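Blocks and Pegs: The Fluleck Gallery

Welcome back, and thank you for all the kind notes about the last batch! We've been setting out the simplest shapes from the Hurnemier set this spring, the plain gray cubes and the little orange pieces everybody likes to pick up and turn over (me included, I'm afraid), and I do think they look their best on a bare white table.

Gray and orange on the white tabletop, two views. 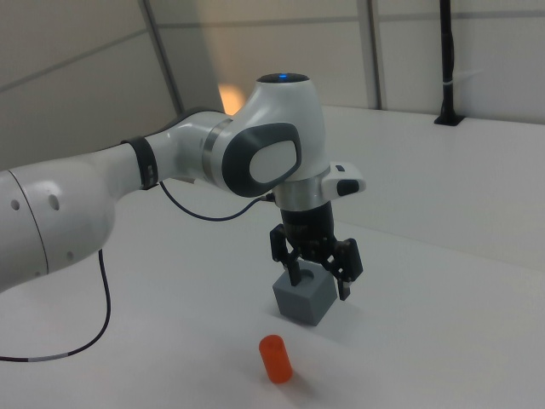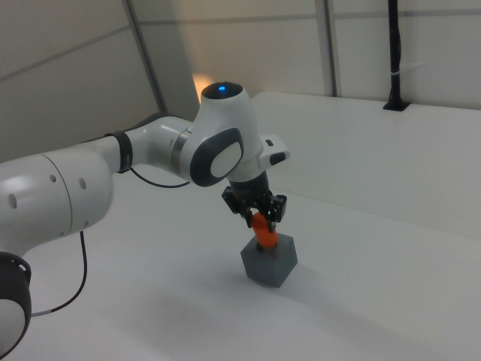

I've always had a soft spot for these small, plain pieces, and it was lovely to see how many of you feel the same way. The painted shapes from Draneck are next, more than 60 of them, and I hope to have that page up sometime in May, once I've finished sorting them by color.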